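# Drulberg räumt auf – Galerie Fundsachen & Krimskrams

2025-08-22

Schnell hochgeladen, bevor ich wieder los muss. Thema diesmal: was sich auf Tischen so ansammelt. Alles aus dem Gemeinschaftsraum in der Thambiah, Erdgeschoss. Rest kommt im September, Karte war voll (3288 Dateien drauf, muss dringend mal ausmisten).

Kurz zum Stand:

- Regal links fertig, Regal rechts halb
- 68 Sachen stehen auf der Liste, 3 davon sind schon abgeholt
- Schlüssel mit Anhänger 123: bitte bei Dilani Saha melden, nicht bei mir
- Einzelne Handschuhe kommen in die Kiste unter der Treppe – die grüne, nicht die kaputte

Körbe bleiben erstmal im Raum. So-ying Chou wollte sie für den Herbstmarkt haben, steht aber noch nicht fest. Wer selber einen reingestellt hat und ihn zurück will: Zettel an den Henkel, Name drauf, reicht.

Flaschen bitte selbst mitnehmen, volle auch. Ich trag die nicht nochmal alle runter. Brillen sind ein eigenes Kapitel, die liegen bei uns am längsten rum. Etuis haben wir inzwischen mehr als genug, passen nur nie zusammen. Reiko Hirano hat angeboten, eine Runde bei den Optikern zu fragen – mal sehn.

Tisch an der Wand, Brille mit dünnem dunklem Rand, dahinter der Weidenkorb mit dem hohen Henkel und eine grosse Wasserflasche, blaues Etikett:

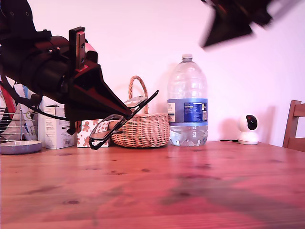 Mirela Miranda: Bitte Brillen nicht mehr einfach in die Körbe legen, da zerkratzen die Gläser. Ich hab noch Stoffbeutel von Tidar übrig, bring ich nächste Woche mit. Und kann man die Liste mal nach Datum sortiern? Ich such seit Tagen die Lesebrille von meinem Vater und find in dem Durcheinander nichts.

Beutel gerne, danke. Liste sortier ich heut abend noch, wenn ichs schaffe. Lesebrillen stehen bisher ganz unten, unter »Sonstiges«.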